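Workshop notebook, student robot project Pultari
August 14, 2023

Continued from the page before. The new workstation is out of its box and under the desk, and Cuneta is installed on it again. The installation took longer than I wished because the old settings file still pointed to the folder from December. I changed the path by hand and saved a copy under the same name with "new" at the end. Please do not delete the old one yet, the gripper group still reads from it.

The count of recorded runs is 918 after cleaning. Before cleaning it was 2,682, but many of these were double entries from the day when the logger was started again and again. I have kept the double ones in a separate folder and not thrown them away.

After lunch we worked on the bin task. The plan for the term is that the arm goes to the bin, takes one small piece and puts it down on a marked place. At the moment we only practise the first part, going to the bin without touching the rim. The height of the platform was measured again and written into the settings, with the value in millimetres. In the last version someone had used centimetres in one line and millimetres in the next.

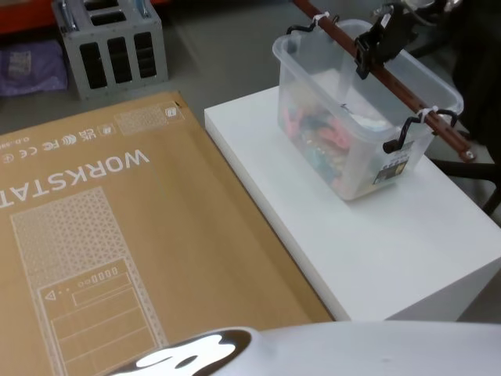 Bin on the white platform, with the rod and the two black hooks. Arm in front.

The rod is what I worry about most. It lies diagonally over the bin, so a straight path down from above is not possible everywhere. For the path planner I have entered the rod as a long box, a little thicker than in reality. With this the planner finds a way on the near side but gives up in the far corner. Perhaps the box is too thick. I will try with a smaller margin before we change anything on the set-up itself.

Cable ties: please look at both of them before every session. If one has slipped, write it here with the time.

Runs this afternoon: 17 approaches, all at slow speed. In 2 of them I pressed the stop button myself, when the arm came closer to the rod than I liked. The planner reported no error in these two, so either the rod is entered in the wrong place or the camera position has moved. I suspect the camera. The calibration board is in the drawer under the Thepsuriya manual.

Still open:
Calibrate the camera again and repeat the same approaches.
Smaller margin for the rod.
Ask if Livent can send the missing screws for the second gripper.
Decide which colour of piece we start with. I would take the pink ones, the camera separates them well from the white.

The log files are in the usual place, subfolder "bin_approach".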